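The Table at the Back of the Shop

By Trudy Gilchrist

My mother laid a table by eye, and her mother did before her, and I dare say I would have gone on doing the same if I hadn't spent a wet morning in Foley last August being shown a better way. It was a small thing, a roll of blue tape and some old plates, but I came home and pulled everything out of my own kitchen cupboards before I had even taken my coat off.

The idea is simple enough to explain over a cup of tea. You cover your table with something plain -- brown paper does very nicely -- and you mark it out in squares with tape. Then you set your plates down on it, one at a time, and move them about until they look right. The squares show you at once when a plate has wandered, and how much room is left for elbows, glasses and the gravy.
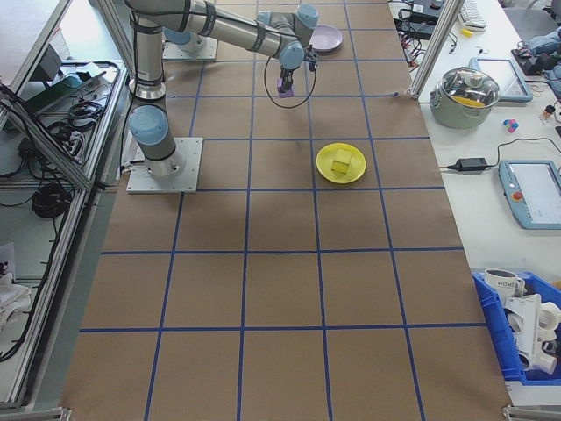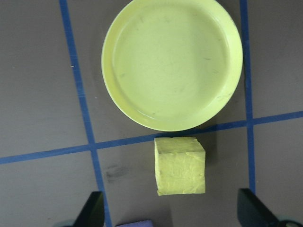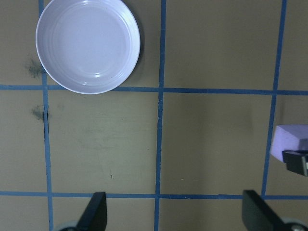

Coloured plates on a taped grid.

I have tried it since with all sorts. My Bramness dinner service, bought in a sale in Zirkstead for 100 pounds and missing its sauce boat, turned out to be far too wide for the table I'd been squeezing it on to for 14 years (no wonder my brother-in-law always ate sideways!). Smaller plates have been a joy by comparison, and I've grown fond of mixing colours, a soft yellow next to a pale lilac, with white napkins to calm things down.

A few words on tape. Buy the low-tack sort, press it down lightly and don't fret if your lines wobble, as mine certainly do. On bare wood I would try a short strip somewhere hidden first, and I'd never leave it on overnight. Paper underneath saves all that worry, and the children can draw on it afterwards.

There is a table-laying morning at the hall in Loltville on Sat 19 October, and you are welcome to bring your own plates -- odd ones especially. I shall be bringing 3 of mine, wrapped in tea towels, and a fruit loaf if it rises.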